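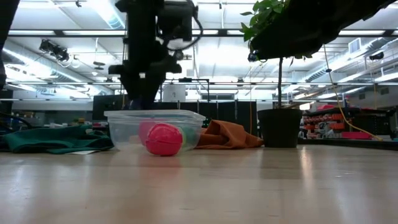 The ball table at the Dodstead open day, with the plant that everybody asked about.

In January I wrote that I would like to see a working robot arm before I get too old for such things, and a reader, Arlindo Guerra, answered that his workshop in Dodstead opens its doors to visitors twice a year. So I took the early train from Plulcombe with my sister-in-law Kalliopi Halilović, who was not very interested in robots but likes trains.

We were 10 visitors and we were divided in 2 groups. Ours began with the balls. The task sounds like a game for small children: the arm must take a ball out of a clear plastic tub and lay it on a cloth. Arlindo explained to us that transparent plastic is a difficult thing for a machine, as it sees the ball and does not always understand that there is a wall in front of it. I must confess I have the same problem with glass doors.

The pink ball went well at the first try. The gripper came down slowly, much slower than I had imagined, and closed with a small sound like a stapler. With the green one it stopped above the tub and waited, and we all waited with it. A man from Bonamard, who came to see if such an arm could sort his seed packets, asked if it was broken. It was thinking, said Arlindo. After a while it went down and took the ball, and Kalliopi clapped her hands, alone, very loudly.

I counted 8 tries before we had to give our place to the other group. Two of them failed, both times because the ball rolled away under the fingers. I liked these two the most, I don't know why.

Afterwards there was tea and a dry but good lemon cake, and I could ask my questions about the price, which I will not repeat here. The plant, if you are curious, is called Popescu, and they water it on the first of each month.

The next open day is not decided yet. Kalliopi has already asked if she may come again.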